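Sunday turnover, the short version

Quick one this week, we're behind on everything. The linen order from Redach came Sunday morning, 109 pieces, all put away now except the bath mats (wrong size, going back). Total was 3260 so please please check the cupboard before asking for more. Towels for the Drinduvlow rooms are on the top shelf. Hand towels too, same shelf, left side.

Stakudent guests check out by 10, rooms need to be done by 3. Strip first, then dust, floors last. Anyone short on time: do the beds and leave the wardrobes, those can wait untill Monday.

Pillows. Still getting the most questions on this so one more time. Two per bed, stacked, and the cases don't have to match as long as they're in the same family, like the mint check on top of the plain sage we've got going in the small bedroom with the gray fitted sheet. Pull the sheet smooth right over the corners of the matress. Yellow cloths are for dusting only, not bathrooms. Wardrobe doors get a wipe around the handles. Questions to the Võ desk before noon.
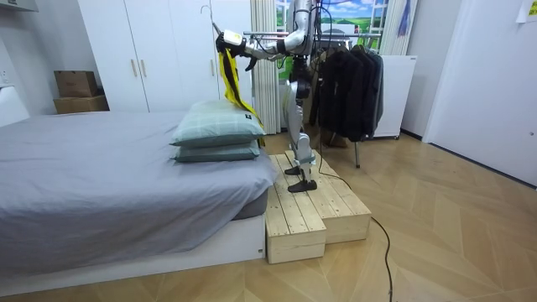
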